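From the Software Corner: Teaching the Planner Some Manners

Hello again! If you read my item last time you'll know I left off complaining about the motion planner, and I'm afraid I'm going to complain a bit more before I get to the good part.

The trouble with pointing a robot arm into a desktop computer is that a computer is mostly walls. There's the case itself, the drive cage, the cables, the expansion card, and then right in the middle are the parts you want to get near. Our old setup in Tilto (the planning package we've been using since May) treated the whole tower as one solid box with the lid off. That's fine for staying out of trouble, but it also meant that half the poses we asked for came back as "no path found." I got very tired of reading that line.

So Kelechi Haruna and I spent the last while cutting the box up into smaller boxes. The drive cage gets its own shape now, and so does the power supply, and there's a generous fat sausage around the cable bundle, which we don't trust to stay where the model says it is. The board is a flat slab with a few bumps on it. 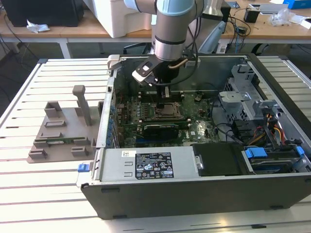

Over the processor socket, with the power supply nearest us and the drive cage off to the right.

The socket is my favorite test pose, mostly for selfish reasons. It's near the middle of the board, so if the calibration is off in any direction you find out quickly. We run the check in two stages. First the arm goes to a hover pose that the planner picks, then a separate little controller takes over for the last part and moves straight down, slowly, with the force limit turned way low. Keeping those two apart in the code was Kelechi's idea and I argued against it for 15 minutes before giving in. (It's much easier to debug. Fine!)

The perception side is called Adebisi, and it got a cleanup too. It used to look for every part on every cycle, which was slow and also a little silly, given that the case doesn't wander off. Now it finds the case once, works out where the socket and memory slots ought to be, and only looks closely at the one you've asked about. The config file had grown to 294 lines and I've deleted a good chunk of it, including a setting called "temp_fix_2" that I'm pretty sure I wrote myself.

Memory slots are still the harder job. They're long and skinny, so a small error in rotation matters a lot more than it does at the socket, and all the slots look alike to the matcher. Sometimes it picks the neighbor. I've added a rule that compares its answer against the board layout and throws it out if the two disagree, and I'd love for someone to try to break it.
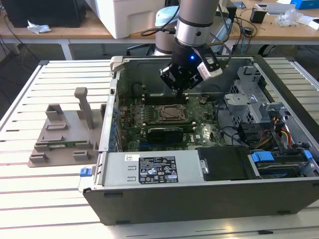 Getting the new version

Everything is on the Stidasov branch. Please make a fresh Conda environment before you pull — the old one has a stale copy of the geometry library hiding in it, and you'll get a very confusing error about missing meshes. Run the self-check first, then the hover test with the speed turned down, then whatever you like.

There are 6 open issues on the tracker and I've put my name on most of them. The one I'd really like help with is the viewer, which draws the fixture tray in the right place but upside down. The planner has it the right way up, so it's only a drawing problem, but it makes my neck hurt.

Send me logs if anything odd happens, and please include the planner seed this time!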